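Sureck Household Words

Thursday, September 19, 2024
By Aisyah Sitompul
2 min read

Sureck is a word list of 2485 names for small things people own and can never find. Each row has the everyday name, any regional names, the plural, and a note on which drawer people claim the thing lives in. The note is usually wrong, but it was collected in good faith.

Files

sureck.csv has the whole list in UTF-8, separated by commas, with quotes only where someone put a comma in a name (looking at you, "thingy, the round one"). drawers.csv has 40 drawer types, and yes, "the other drawer" is one of them. rejected.txt holds almost 200 entries we argued over and lost patience with.

Where the words came from

Most were typed in from answers to a mail survey in April. The rest came from Zerwood, an older list of kitchen and bathroom terms that spelled "tweezers" four ways. We kept two of them as variants.

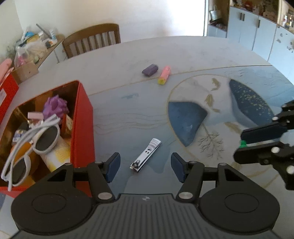

Nail clipper, filed under "grooming, small."

Plurals gave us the most trouble. Half the people who answered own a pair of nail clippers, the other half own a nail clipper, and both halves wrote in the margins. The number column now takes "one," "pair" or "disputed." If your code expects a yes or no there, it will be unhappy, and so were we.

Known problems

Drawer notes lean heavily toward people who have drawers. Renters with one shelf are badly covered. The Mandagi spelling pass fixed 80 typos and added "scissers," which stays in until version 3 so that row numbers don't shift. Sorting in Kavov puts everything starting with "the" in one lump.

Use

Free for any purpose, with credit. Please don't write to ask where your own tape measure is.

Contact: Aisyah Sitompul, Sureck word desk | © 2024 Sureck | Back to top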